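Worach furniture scheme to test repaired cane and rattan seating before resale

A furniture reuse scheme in Worach is to introduce load and surface checks for all cane, rattan and willow seating before it is offered for resale. The new procedure was published in April 2021 and applies to stock accepted at the Keane Road workshop from the same month. Items already on the shop floor will be checked as they are moved or sold.

The scheme is operated by Rendura, which collects household furniture from addresses in the town and the surrounding villages, repairs it where the cost allows, and sells it at fixed prices. Woven seating has until now been inspected by eye only. Timber chairs, by contrast, have been load tested since the workshop opened.

Salma Ashour, technical manager at Rendura, said the difference in treatment had become hard to defend. "A timber chair fails at the joints and you can usually find the movement by hand. A woven chair can be sound at the joints and weak in the material. We were passing chairs on the strength of the frame alone."

Under the procedure, each chair is first weighed and its moisture content taken at the seat rail, the back and one leg. Rattan that is too dry becomes brittle and splits at bends, while material kept in damp storage may carry mould beneath the wrapping. Chairs outside the accepted range are held in a conditioned room and measured again before any repair is begun.

The seat is then loaded with a flat plate and weights to 70 kg, held for 20 minutes and released. The permanent drop at the centre of the seat is measured with a dial gauge. A chair that shows more than 2 mm is sent for reweaving or broken up for parts. The back is tested separately by a horizontal pull at the top rail, using a strap and a spring balance, with the front legs held against a stop.

Surface checks follow. Loose ends are trimmed or tucked, and the wrapping at the arms and legs is examined for lifting. Binding that has come away for more than a short length is replaced in full, as glued patches were found to lift again in normal use. Nails and staples used in earlier home repairs are removed where they can be reached without breaking further strands.

Kolitz, which supplies the scheme with cane, binding and adhesives, has provided three days of training for workshop staff. The training covered the difference between whole rattan, split cane and paper-based cord, which is often sold under the same description. Paper cord cannot be soaked before weaving in the way that cane can, and chairs made with it will be labelled separately.

Gearóid Mac an tSaoi, who led the training, said identification was the step most often missed. "People soak everything. With cane that is correct. With twisted paper you lose the strand, and the seat with it. Cut a loose end and untwist it, and you will know what you have."

The workshop will keep a record card for each chair, giving the material, the readings, the repair carried out and the name of the person who passed it. A copy will go to the buyer. Rendura said the card was intended for later repairers as much as for customers, and that it would list the adhesive used so that a joint could be reopened without guesswork.

Rendura stated that 11 chairs were put through the procedure in a trial before publication. Most passed without work to the seat. The failures were caused by splits at the front rail, where the weave passes over the edge and takes the greatest wear. No failures were recorded in the backs, although one back was reworked for appearance. 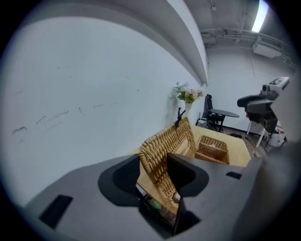 Close basket weave on the back of a rattan chair.

The tighter patterns are slower to repair. Individual strands cannot be replaced without easing those next to them, and a mismatch in width shows at once. The workshop has decided to stock two widths of binding and to order others only when a chair justifies the cost. Stain matching will be limited to visible faces.

Prices will rise slightly to cover the added bench time. Aoife Ó Briain, who manages the shop, said the increase would apply to repaired seating only and that small tables, baskets and shelving in the same materials would stay at their present prices. Sets will continue to be sold together where all the chairs pass. Where one fails, the rest will be sold singly.

Donors are asked not to paint, varnish or glue woven furniture before collection. Thick paint hides broken strands and adds to the time needed for inspection, and chairs with more than one coat may be refused. Cushions can be accepted only with a fire safety label attached. Chairs stored outdoors should be brought under cover before collection but should not be placed next to a heater.

Dragica Radulović, a furniture restorer who commented on the draft procedure, asked for the back test to be repeated after reweaving as well as before. The change was adopted. A further suggestion, that rocking chairs and hanging seats be given a test of their own, has been deferred. Neither type will be accepted until a method has been agreed.

The procedure will be reviewed in September, when the limit for permanent drop may be altered in the light of the record cards. Printed copies are available from the Keane Road counter.

Related items
Keane Road workshop extends collection hours
Paper cord or cane: identifying seat materials
Kiri Baxter appointed to run upholstery bench at Rendura
Fire labels on second-hand cushions: what donors need to know
Kolitz changes minimum order for split cane
Worach timber store reopens after roof repairs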